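Wullville Neighbours Help Board > House and Home

Oiling a wooden table: do I have to sand the whole thing first?

Posted by Parveen Weerasinghe, 7/13/26

Hi all, hoping somebody can save me from myself. We bought a secondhand table from a house clearance over in Platville in January and it's been living in the kitchen ever since. I love it, but the top has gone dry and a bit thirsty-looking, and water leaves marks if you don't wipe it straight off. My sister says sand it right back to bare wood and start again. My father-in-law says never sand anything, just slap oil on. I have 2 children and one free weekend, so I'd like to do it once and properly!

I've bought a tin of Grasitetti hard wax oil (the clear one) and some sandpaper, but I've no idea if it had varnish on before. Also, how long before we can eat off it? We can't be having tea on our laps for a fortnight.

Colour-wise I'd be happy if it stayed like this, I don't want it going orange.

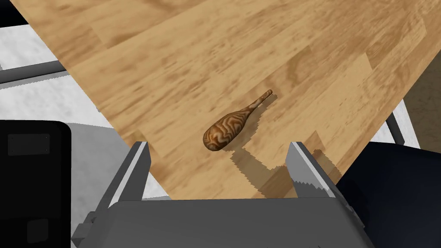 Honey brown with darker streaks, the shade I'd like to keep

Thanks in advance, and sorry if this gets asked every summer.

Yatsenko
Your father-in-law is half right. Put a few drops of water on it in a corner and leave them for ten minutes. If they sit there like beads you've still got varnish or old wax on, and oil won't go in, it'll just stay sticky on top and you'll hate it. If they soak in and go dark, you're fine with a light sand all over. I'd go along the grain with 180 grit and finish with 240, by hand, and please don't be tempted to go across the grain even for a stubborn mark (I did this on my mum's sideboard and I still see it every Christmas).

Hoover up the dust, wipe down, let it dry. Then very thin coats. Thinner than you think! I did 3 on ours and left it overnight between each one. Check your tin for drying times, they do vary. We put plates on after a couple of days but kept hot mugs and wet cloths away for longer.

Clear oil will warm the colour up a bit whatever it says on the label, so try it on the underside first.
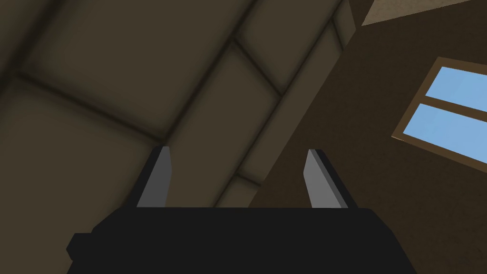

Another from the same spot

One more thing, rags with oil on can catch fire by themselves if you leave them scrunched up. Lay them flat outside to dry before they go in the bin.

mossy_gate
just use a tablecloth, had ours 9 years and never oiled it once

Parveen Weerasinghe
Ha, tempting! Did the water test tonight and it went dark straight away, so light sand it is. Had no idea about the rags, thank you Yatsenko. Will try the underside first and report back.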